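Korkura公寓业主会 八月例会记录

时间：2023年8月23日，星期三，晚上七点半开始
地点：一楼活动室
到会：共36户（含委托），够开会人数
记录：业主会秘书（手记，回头再整理，有漏的请补）

1. 上次记录
念过，没人提修改。通过。

2. 中介挂牌的事
Sarkia地产现在代理本楼三套出售、一套出租。有业主反映，网上挂牌写“含固定车位”，实际那套没有固定车位，只有排队权。买家来看房时问到门卫，门卫答不上来，场面不太好看。
讨论：车位随房不随房，老问题了。管理规约第四章写的是随户登记，不随产权。中介大概没看过。
决定：秘书发函给Sarkia，附规约第四章复印件，要求更正挂牌文字。以后凡是出售，业主自己先到管理处拿一张车位证明再交给中介。

挂牌面积也有出入。有一套把封了的阳台算进室内，多出好几平米。这个业主会管不了，提醒卖方自己跟中介说清楚，免得过户时扯皮。

3. 看房时间
周末看房人多，电梯占用，大门常被顶着不关。五楼业主意见很大。
提议：看房限上午十点到下午六点，中介须全程陪同，大门不得顶开。
有人问能不能干脆禁止周日。争了一阵，多数不同意，卖房的也是邻居。
表决：提议通过，两票反对。告示贴电梯里。

4. 密码锁盒
后门栏杆上挂了好几个中介的钥匙盒，不知道哪个是谁的。有一个早就没人用了。
决定：九月起一律登记，盒上要贴公司名和房号。没贴的，管理处先收起来保管，领回时签字。不罚款。
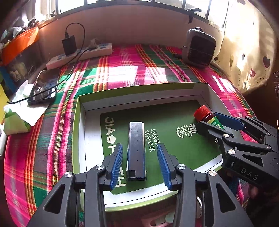
5. 外墙和屋顶
Pirzada工程行的报价到了，外墙修补加屋顶防水，每户分摊2,650元，按面积大小再调。另一家还没回复，催过两次。
几位业主觉得贵。有人指出，正在卖的几套，买方律师都在问有没有未决的大修分摊，拖着不定反而影响成交价。
讨论要点：
- 分摊由卖方付还是买方付，看合同签在决议前还是后，建议双方写进合同，别口头讲
- 能不能分两期交，管理处说可以，但要先收第一期才能开工
- 保修几年，报价单没写清楚，要问
决定：等第二家报价，九月例会再表决。秘书先把Pirzada的报价单复印发到各户信箱。

6. 管理费
现为每月285元，本次不调。欠费的有几户，合计大约1,000元，数目不大，但有一户正在挂牌出售。提醒：过户前须结清，管理处才出结清证明。已口头通知，还要再补一份书面的。

7. 一楼空铺
Flulluleo来信，想租一楼临街那间做样板房展示兼接待，租期一年。
意见分歧。赞成的说空着也是空着，租金可以补维修基金。反对的担心人流，还有招牌大小、晚上灯开到几点。有人问用途算不算办公，规约里没写“展示”这一类，得查。
决定：暂不答复，请对方补交招牌尺寸、营业时间和装修图纸。收到后先传阅，下次再议。

8. 其他
- 信箱区的灯又坏了，管理处这周换
- 搬家请提前三天登记，电梯要挂护垫。上月有一户没登记，轿箱刮花了，费用正在谈
- 三楼问能否在楼道放鞋柜，不能，消防通道
- 自行车房钥匙不够，再配几把
- 有业主想要规约的电子版，秘书扫瞄后发邮件，没留邮箱的请到管理处登记

9. 下次会议
九月下旬，日期另行通知。主要议题：外墙报价表决，一楼空铺。委托书请提早交，别又像这次开会前五分钟才拿来。

九点二十散会。

相关内容
Korkura公寓业主会 七月例会记录
管理规约第四章：车位登记办法
出售或出租前须办手续一览
委托书表格下载
搬家登记及电梯使用须知
外墙修补工程：常见问题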